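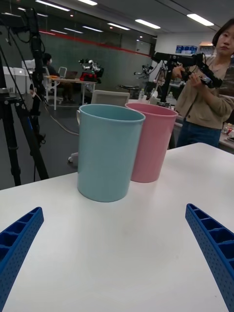 Two plastic cups, light blue and pink, on a white tabletop.

How to Replace the Thermal Paste on a Desktop CPU

By Evie Greenwood
February 2022

If your processor runs hotter than it did when the PC was new and you have already cleaned out the dust, old thermal paste is the next thing to check. The job takes less than an hour on most tower coolers.

I used my own Fairclough case with a Homar tower cooler for this guide. Other coolers come off in much the same way, but read the manual for the clip or screw type first.

What you need

Thermal paste (I used Govus, but any non-conductive paste will do)
Isopropyl alcohol, 90 percent or higher
Coffee filters or lint-free cloth
A Phillips screwdriver with a long shaft
A small dish for screws

Before you start

Write down your idle and load temperatures so you have something to compare with later. Run the PC under load for 15 minutes, then shut it down. Warm paste is softer and the cooler comes away more easily. Switch off the power supply, pull the cord, and hold the power button for a few seconds.

Removing the cooler

1. Lay the case on its side and take off the panel.
2. Unplug the CPU fan from its header. Note which one it was on.
3. Loosen the screws a couple of turns each, working in a cross pattern.
4. Twist the cooler gently left and right until it moves, then lift. Do not pull straight up. On AM4 boards the chip can come out of the socket with the cooler — check the bottom before you set it down.

Cleaning

Wipe off the bulk of the old paste with a dry filter, then dampen a fresh one with alcohol and clean both surfaces. Let them dry.

Applying the paste

Put a dot the size of a pea in the center of the chip. Lower the cooler straight down and tighten the screws in the same cross pattern, a little at a time. Stop when they stop.

Plug the fan back in before you close the case. The PC may halt at startup with a fan error if you forget.

Checking the result

Repeat the same load test and compare. Mine dropped 4 degrees at idle and more under load. If yours went up, the cooler is probably not seated evenly, so take it off, clean it, and start again with new paste.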